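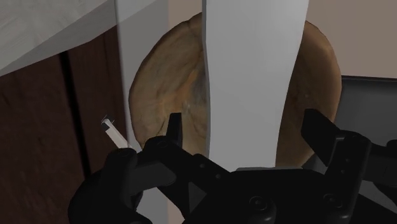
Replaceable batteries should be the default in small household equipment

A cordless hand vacuum contains a motor, a switch, a charging circuit, a plastic shell and a battery. Four of these will usually outlast the fifth by a wide margin. The battery is a consumable in the same sense that the filter is a consumable, yet the filter comes out with a quarter turn and the battery is often sealed behind a glued seam. My argument is that this arrangement is an engineering mistake and that buyers should stop accepting the reasons offered for it.

The first reason is size. A removable pack needs its own shell, a latch and a pair of contacts, and these take up volume. This is true. In a pair of earbuds the added volume is a serious fraction of the product. In a vacuum, a hedge trimmer or a desk lamp it is not. I measured the Govedero lamp on my own desk, which has a sealed cell, and found enough free space in the base to hold a second cell of the same size along with its holder. The designers had room and left it empty.

The second reason is water resistance. A door in a housing is a path for water, and a gasket has to be fitted to close it. Gaskets are old technology. Flashlights have used threaded caps with rubber rings for decades, and the user replaces the cells without tools. A ring does wear and has to be greased or changed, but it costs very little and can be inspected by eye. A glued seam also ages, and the owner has no way to check it.

The third reason is safety, and it deserves a longer answer. Lithium cells can be damaged by careless handling, and a bare pouch cell should not be sold to the general public as a spare part. The correct response is a hard-cased pack with a protection circuit inside and keyed contacts that fit only one way. Power tool makers have sold packs of this kind for years to people who drop them on concrete. I do not see why the owner of a milk frother should be considered less competent.

Cost is the reason least often stated in public. Bernd Kasten, who repaired small appliances for 20 years before he retired, once gave me his notes on the Skjelbred hand vacuum. The cell was rated for 500 charge cycles. Opening the case without breaking it took him two hours the first time, and the bill would have come to more than the price of a new unit. He advised the customer to buy the new unit. The motor in the old one was in good condition — he kept it and used it for a bench fan.

A rated cycle count is not a cliff. At the end of it the cell normally still holds a reduced charge, and a patient owner can go on using the machine in shorter sessions. But a vacuum that stops before the stairs are finished has lost most of its value, whatever the data sheet says about remaining capacity.

Two changes would cover most of the problem. Packs should be held by screws or a latch, with no adhesive, and the part number should be printed on the outside of the product where it can be read without opening anything. Wolateck already prints the number on its trimmers. Its replacement pack is overpriced, in my view, but it can be ordered and fitted in a few minutes with an ordinary screwdriver.

A shared pack format across brands would be better still. I expect it to take much longer, and I would not hold up the simpler changes while waiting for it.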